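Search this site Go

Student Projects: Work and Technology Seminar

The Berry and the Bowl: Final Report
Mal-soon Heo
February 2025

1. What I set out to find

My proposal promised a study of how automation changes "the nature of work" at Havance, which packs fruit cups and dessert trays. My adviser wrote "all work?" in the margin, so I cut it down to one bench. The bench is where a strawberry goes into a bowl. People have been doing this at Havance for years, at a pace I could not match when they let me try. I lasted one shift and bruised a good part of my output.

The company is testing whether an arm can take over the placing step on its slowest line, the one for Sirkberg trays, where every portion gets one whole berry. A packer on that line places 950 berries an hour on a good day. The arm's best hour during my visits was 572. The plant manager called this "promising." The packers called it several other things, and I have left those out at their request.

2. The work at hand

I watched the trial over 2 weeks and talked to everyone on the line who would talk to me. The trial is run at a practice bench, away from the belt, with one berry and one bowl at a time. Most of the technician's day goes into putting things back and starting over.

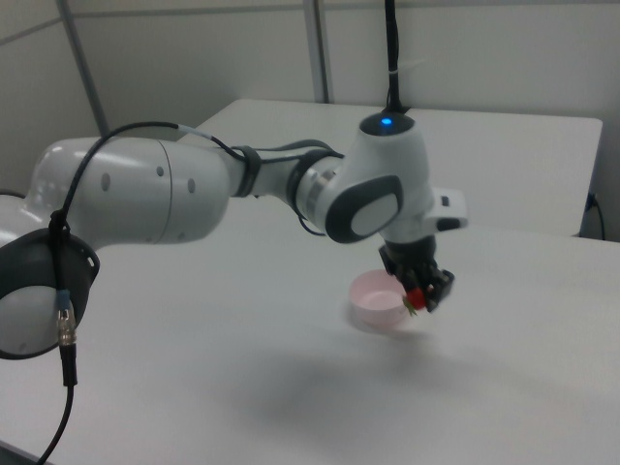
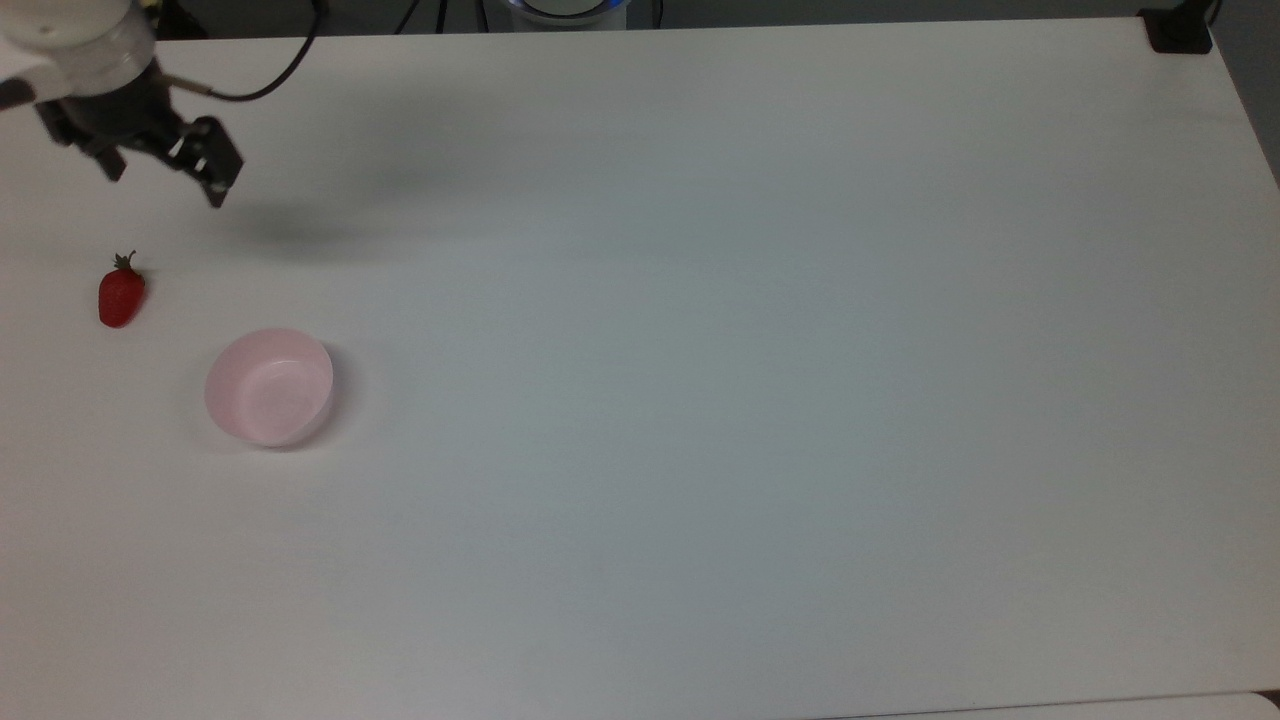
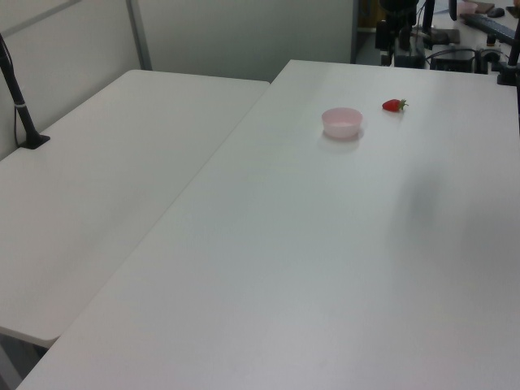
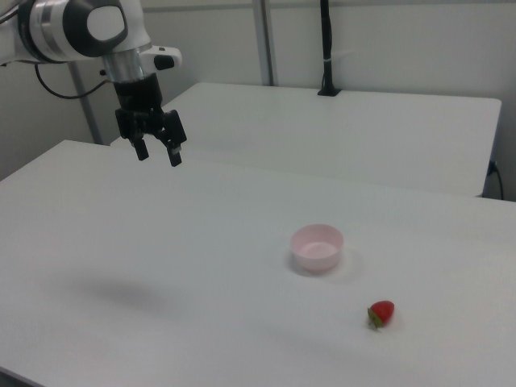

Figure 1. One strawberry, one pink bowl: the placing task at the practice bench. The gripper has hold of the berry in the first picture only.

3. What changes for people

Nobody on the line has lost a job so far. What has moved is the part of the job people liked. Packers told me that placing was the step where you could talk, because your hands knew what to do. Sorting takes your eyes, and you can't gossip while hunting for mold. If the arm takes placing, what's left is sorting, all day.

Two packers have been trained to reset the bench. The training is a binder called Jafarzadeh, after whoever wrote the first version, and it has a full page on emergency stops and half a sentence on berries. One of the two enjoys it. The other said she had gone from packing strawberries to babysitting one.

Pay is the sore spot. Resetting counts as "line support," which sits a grade below packing on the wage chart, even though it asks for more training. I brought this up with the manager, who said it would be looked at in June. The packers had heard that before, about the lockers.

4. Numbers, such as they are

I logged 3,855 attempts from the technician's sheets. I had hoped to sort the failures by cause, but the sheets have one column for that and it mostly says "berry." My scheduling model in Steltell assumed a person could watch the arm and sort at the same time. The two packers read my draft and laughed for a while, so that section is gone.

5. Limits

One plant, one line, one fruit. I was there on day shift only. I also ate lunch with the packers and never with the managers, and it probably shows.

6. Next steps

Somebody should go back once the arm is on the real belt and ask the same people the same questions. I would also like to see the wage chart again.

Share this report (2) | Comments (0)

Contact the seminar office | Copyright Student Projects | Back to top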